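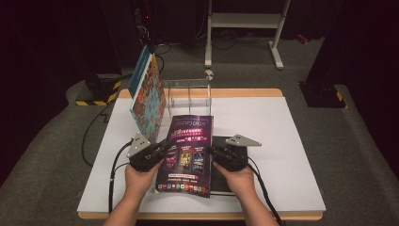 紙ものを立ててしまう 二つ折りパンフレットとハードカバーの整理手順

「立てて収納すれば全部解決」という記事を読むたびに、書いた人は本当に薄い紙を立てたことがあるのかと疑っています。ハードカバーは立ちます。映画の二つ折りパンフレットやチラシは立ちません。手を離した瞬間に腹が膨らんで、じわじわ前に滑っていきます。

このページでは、それでも立てて並べたい人のために、うちで何年か続いているやり方を書きます。見た目が劇的に変わる方法ではないので、そういうものを期待している人は別のページへどうぞ。

用意するもの

・平らで明るい色の作業面(白いボードや厚紙で十分)
・パンフレットより少し小さい厚紙
・透明の袋(口にのりの付いていないもの)
・ブックエンド 2個
・鉛筆と細長い紙片

専用の収納ボックスは最初は要りません。私はMoserの仕切り付きボックスを先に買って失敗しました。仕切りの間隔が広すぎて、中でパンフレットが全部お辞儀をしたのです。箱は量が決まってから選んでください。

手順1 全部出さない

片づけの本にはたいてい「まず全部出す」とあります。私の手元には616点あり、一度全部出したら夕食を台所で立って食べることになりました。棚ひと区画分だけ出して、それが終わるまで次に触らないこと。月曜の夜にひと区画、くらいで進めれば充分です。

手順2 折り目を確かめる

二つ折りのものは、閉じて平らに置き、背の折り目を指の腹で軽くなぞります。爪や定規でしごくのを勧める人もいますが、濃い色を全面に刷った紙では折り目のインクが割れて白い線になります。紫や紺や黒の表紙は特に目立ちます。一度割れたものを戻す方法を私は知りません。知っているという人の写真も見ましたが、上からペンで塗っただけでした。

反りがあるものは、ハードカバーの下に一晩置きます。何冊も積む必要はありません。

手順3 立ててみる

ここが肝心です。作業面の上で、パンフレットの左右の縁を両側から軽く挟み、まっすぐ立てます。下の辺を面に軽く当てる程度にして、押しつけないでください。

見るのは紙のたわみ方です。挟んだところで紙が外に少しふくらむのは普通で、力をゆるめて元に戻るなら、厚紙なしでも本の間に挟めます。ゆるめても弓なりのままなら、次の手順で芯を入れます。下の角が丸く潰れているものは立てる収納に向きません。寝かせて保管したほうが長持ちします。

手順4 芯を入れる

透明の袋に厚紙を先に入れ、その手前にパンフレットを滑り込ませます。逆の順にすると、厚紙の角で裏面をこすります。

厚紙の大きさは、パンフレットより縦横とも2ミリ小さくします。同じ大きさに切ると、袋の中で角どうしがぶつかります。「ぴったりが美しい」と書いているサイトもありますが、数か月後の角を見せてもらいたいものです。

袋はFuseckのものを使っています。特別に優れているとは思いません。近所で買えるからです。「保存用」と大きく書かれた高い袋と並べて使ってみても、私の目では違いがわかりませんでした。

手順5 本と組み合わせて並べる

薄いものだけを並べると必ず崩れます。ハードカバーを柱として使います。

棚の端にブックエンドを置き、ハードカバーを一冊立て、パンフレットを10点ほど入れ、またハードカバーを一冊。この繰り返しです。柱にする本は、背の高さがパンフレットと近いものを選びます。低い本だと、はみ出した上半分が倒れてきます。

本を斜めに立てかけたままにするのはやめましょう。作業中に少し置いておくくらいなら構いませんが、棚で何か月も斜めにすると背がねじれ、表紙と中身がずれます。隙間が空いたら本を傾けて埋めずに、ブックエンドを詰めてください。

指が一本入るくらいの余裕も残します。入らないほど詰めると、抜くときに両隣まで一緒に出てきます。

手順6 見出しは少なく

五十音順、年代順、ジャンル別、どれも試しました。続いたのは「見た年」だけです。紙片に鉛筆で年を書き、柱の本に挟みます。

Zonleyというアプリで全点を登録したこともあります。171点目でやめました。登録に使った時間で棚が三回は整ったはずです。探し物が本当に多い人には役に立つのかもしれませんが、私は年に数回しか探しません。

よくある疑問

費用はどれくらいか。
袋と厚紙とブックエンドで、およそ2,000円でした。これを大きく超える「スターターセット」は、中身を一つずつ確かめてから買ってください。

防湿剤は必要か。
壁にぴったり付けた棚なら、まず棚を少し手前に出すのが先です。それでも紙が波打つようなら考えればいいと思います。

外国語のパンフレットはどう分けるか。
分けていません。中国語のものも日本語のものも同じ年の場所に入れています。友人のAmancay Saavedraは言語別にしていますが、二か国語で刷られたものが出てくるたびに手が止まるそうです。

見直しは10月に一度だけ、柱の本を抜いて棚板を拭き、傾いたものを起こします。袋が曇っていたら替えます。去年替えたのは3枚でした。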